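Whiteley workshop notebook, October, started at 7:40 with the first coffee

Picking up from the last entry, which I see I left in the middle of a sentence about cable ties. I've forgotten what I meant to say about them, so on we go.

The arm has been on clearing work for 3 weeks now, and I wanted to get down how the days have changed for the rest of us while it's still fresh. Before it came, the turnaround on the Dumora guest rooms was all hands: plates, napkins, wiping down, and then up the stairs to do it again. Wayne did the sums on the old sheets and got 1,171 plates handled in a month (he was quite proud of that, and he has the wrists to prove it!). What he does now is stand beside the arm, set up the furniture, write down every pick and decide what gets passed on to Bomier for the next round of settings. He told me over lunch that he misses the walking but sleeps better, and that the first week he felt like a man watching somebody else park his car.

I had worried that the paperwork would eat whatever we saved, and some days it does. The log sheet Elley drew up has far too many boxes on it. We've agreed to drop the column for room temperature, and I'd like to lose the second signature as well, but that's a talk for when Elley is back and in a good mood.

Things to carry over:
Speed stays at the lower setting while anyone is still learning. I know it feels slow. Please leave it.
Whoever has the stop button does only that, and no phone in the other hand (I am looking at myself here).
Breaks come at the hour, same as before. The arm doesn't need one and it's easy to forget that we do.
The budget line for spare finger pads is 400 dollars and I would dearly love not to touch it before the new year.

Wayne has asked to learn the setup side properly, and I've said he can have 2 afternoons for it. I think he'll be better at it than I am, to be truthful, as he knows how people leave a room.

Nightstand work, plate and napkin on top, lamp at the back:
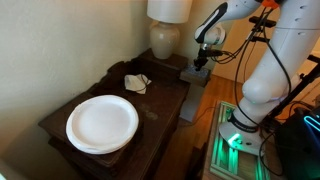
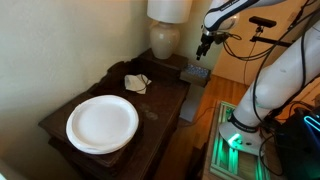
Does the arm mean fewer people on the turnaround crew?

Nobody's hours have been cut so far, and the plan we were given keeps the crew the same size through the winter. The work has moved from carrying to setting up and checking, and I've asked for that to be written into the job sheets so the pay can be looked at too.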